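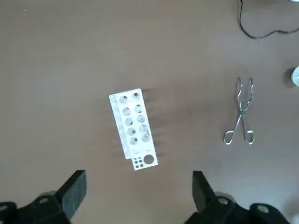
Frequently asked questions about racks, tongs and small bench things

These questions come to us from schools, evening courses and people who keep a small laboratory at home. The answers are written by the Varnano lending store. If your question is missing, please write to Huw Skyrme, who reads the post every morning before ten.

Which tubes fit in the white rack?
The two columns of round holes in the upper part are for ordinary test tubes. The holes are not all the same, so please try your widest tube in the top left hole first. If a tube hangs by its rim and does not reach down, it is too wide and you should not push it.

What are the small holes at the end for?
The six small holes are for the little things which otherwise roll away. Most borrowers put microtubes there, some put pipette tips. We have no rule about it. The large round hole beside them is useful for one wider tube or a small bottle, if it goes in without force.

Can I put hot tubes in the rack?
No, please wait. The rack is plastic, and a tube that comes directly from the flame can mark the hole or make it narrow. Lay the tube on a heatproof mat and let it cool for 5 minutes. After this you may put it in the rack.

Are the tongs meant for test tubes?
They are wire tongs and they can hold a tube, but you must practise with an empty one. Hold it near the top, under the rim, and press gently. The wire is springy and too much pressure will turn the tube sideways. For heavy beakers please ask us for the Dranach tongs, which have wider jaws.

The tongs do not close well any more. Can I bend them back?
Small corrections by hand are allowed. Do not use pliers, they leave scratches and the tube will slip at that place. If the two sides do not meet after a small correction, bring the tongs back and we change them without cost.

How do I wash the rack?
Use warm water, a little washing-up liquid and a narrow bottle brush. Go through every hole from above and then turn the rack over. Let it dry upside down on a towel overnight. We do not recommend the dishwasher, as one of our Gondden racks came out of it with a twisted foot last November.

There is a stain inside one hole. Must I pay for it?
No. Dyes and copper salts often leave some colour and this does not disturb the work. Please only tell us which hole it is, so we can write it on the card.

How should I put the things on the table?
We teach it in this way: the rack in the middle, the tongs at the side of your writing hand, with the handles towards you. Keep the notebook on the other side. When the table is crowded, people reach over the tubes, and then the sleeves catch them.

How long may I keep a set?
A set is lent for 2 weeks. You can extend it once by post or at the desk. Groups from the Kaewkla evening course may keep theirs until the end of term.

Where do I find the order number?
The rack is number 713 in our list and the tongs are number 900. Please write both numbers if you need both, they are not packed together automatically.

Do you lend test tubes too?
Not at the moment. Too many came back chipped, and we could not check each one properly. You can buy them at the desk in small packets.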